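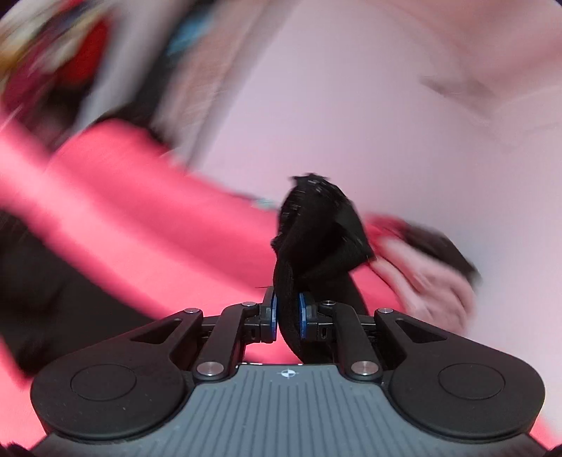 Students in the robotics club at Gomberg Technical College have recorded 1,823 short demonstrations of picking up and sorting laundry with a hand-held gripper, the club said in November. The recordings will be used to train the arm the club plans to enter in the Wallner Student Challenge next spring.

The project is called Grunix and is led by second-year student Hidayah Yusof. Members squeeze the gripper by hand and carry out the task themselves while the motion is recorded. The club's first attempt last year used a remote-controlled arm, and a single garment could take several minutes.

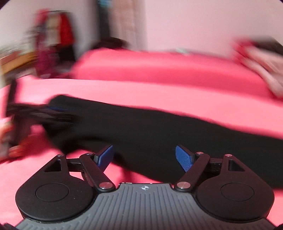
Much of the work has been done in bedrooms and dorm rooms instead of the lab. The challenge rules call for a bed or a couch as the work surface, and entries are scored on 100 items of clothing, including shirts, trousers and socks.

Socks have been the hardest part. In a trial on the lab bench last month, the arm picked up 71 of the 100 items, and most of the ones it missed were dark socks. "A shirt gives you a lot of places to grab," Yusof said. "A sock gives you the cuff or the toe, and if two of them are lying close together the arm tends to go for the middle."

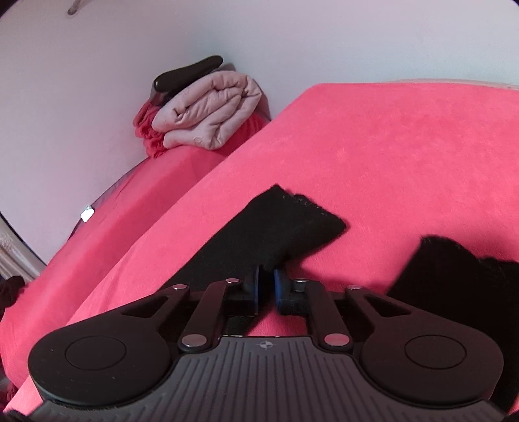

The gripper closes on a black sock on a pink bed sheet.

The club has since recorded more socks on soft surfaces, where the fingers have to come in low. Adviser Ravindra Chaudhary, who teaches controls at the college, said he asked the students to keep the clumsy attempts in a separate folder — they may be useful later.

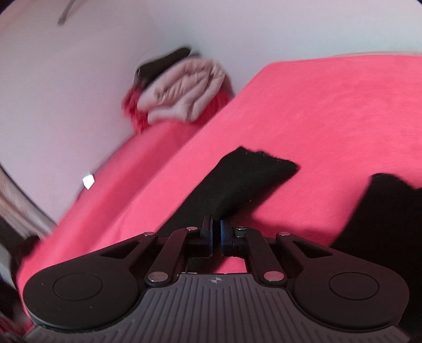
Entries also have to match pairs, which the team has not yet tested on the arm. Yusof said that work will start once the current model is trained.

The club meets at 6 p.m. in Room 61 and is open to students from any department. No programming experience is needed to help with recording.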